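Trestis has changed the way it services the two-finger grippers used in its fabric handling work at Brevness, moving from repair on failure to a fixed check after every 3,000 closing cycles.

The new routine was brought in during September by maintenance lead Selma Dimitrov. It covers the pivot pins, the link bars and the alignment of the jaw tips. Grippers that pass go straight back into use; those that do not are sent to the bench, where worn pins are replaced in pairs so that both sides of the linkage keep the same amount of play.

Jaw alignment had been the most common fault. On thick cloth a small offset between the tips makes little difference, but on a single folded edge the lower layer can slip out as the jaws close. Lint is the other concern, particularly with towelling, as it packs in behind the link bars and slows the return stroke.
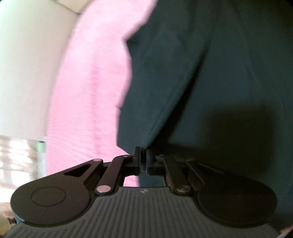 How long does a check take? About 18 minutes per gripper, including cleaning, if no parts have to be changed.

The procedure was written with Trilok Awasthi of Nikolaidis, the firm that supplies the replacement pins. Fibres are brushed out dry before any lubricant is applied, and the jaws are then closed 60 times with no load. A gripper is rejected if the tips fail to meet squarely on any of the last 3 closings.

"Oil on top of lint gives you a paste, and the paste ends up on the cloth," Awasthi said.

Finger pads are outside the scope of the check and will still be replaced when marked or loose. Dimitrov said the cycle limit would be reviewed once the Lonen site had completed its first round – grippers there handle lighter fabrics and may be able to run for longer between checks.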